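Can a robot arm put breakfast away yet, or is it still all demo?

Posted by Heather Mudgway in Home Automation

My dad is 80-odd and his hands aren't what they were. Cooking he can manage, it's the little jobs he hates: putting rolls on a plate, clearing cups, wiping up. My brother keeps sending him articles about arms you can bolt to a bench and says we should put money aside for one. There's a reseller in Kekcombe who will lease a Brekard arm for $364 a month, gripper included, with a minimum of 13 months.

Before I say yes or no I'd like to hear from someone who has used one for food and dishes, in a kitchen or a café. I don't need it to cook. I need to know if it can pick up something soft without squashing it, put it on a plate, and then do the same with a cup without a person setting it up again. He has a normal bench, 60 cm deep, with the kettle and toaster at one end.

Arne Nolte

Depends what you mean by yet. I've worked with grippers for a good while, mostly on packing lines, and the picking up is further along than people think. A bread roll is a decent test piece. It's light, the shape is irregular, and if you squeeze too hard you've got crumbs. A gripper with three fingers can close on it gently if somebody has set the force properly.

The trouble is the change from one item to the next. A roll, a plate and a cup all want a different approach, and the plate is the worst of them. A shallow rim lying flat on a table gives the fingers very little to get under.
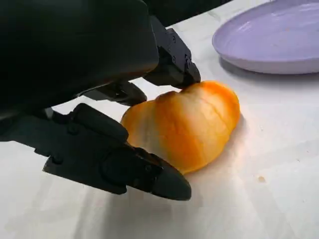
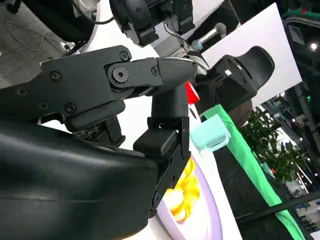

The other thing is room. The fingers are one part of it, but the housing behind them has to fit in beside whatever it's reaching for, and on a 60 cm bench with a kettle and toaster you will run out of space fast. Ask the reseller for the clearance around the wrist as well as the reach. Then ask them to run your dad's own cup and plate, in his kitchen, with the curtains open. Light from a window can upset the vision side quite badly.

If they won't do that I wouldn't sign for 13 months. My view is that single jobs are doable now with someone nearby. Clearing a table start to finish, every day, with nobody technical in the house, no.

Volker Rathjen

Don't do it. We had a Pfeiffer in the workshop for sorting fittings and it was fine at sorting fittings. Move the tray 40 mm and it stopped. Get him a dishwasher with a top drawer.

Dörte Buschmann

I'm an occupational therapist, so I'm coming at this from the other end. Volker is a bit blunt but the dishwasher idea is a good one. For sore hands I'd start with lighter cups with a big handle, plates with a raised edge, and a trolley so he isn't carrying anything across the room. You can get most of that for less than one month of the lease.

I did see an arm on trial at the Drollach day centre in August. The residents liked watching it, but a staff member stayed next to it the whole time. If your dad likes gadgets he might enjoy that too, though I'd count it as a hobby and keep the trolley.

Heather Mudgway

Thanks all. I've emailed the reseller and asked for the wrist clearance and a home trial. Dörte, does the trolley need to be a particular height, or just level with the bench?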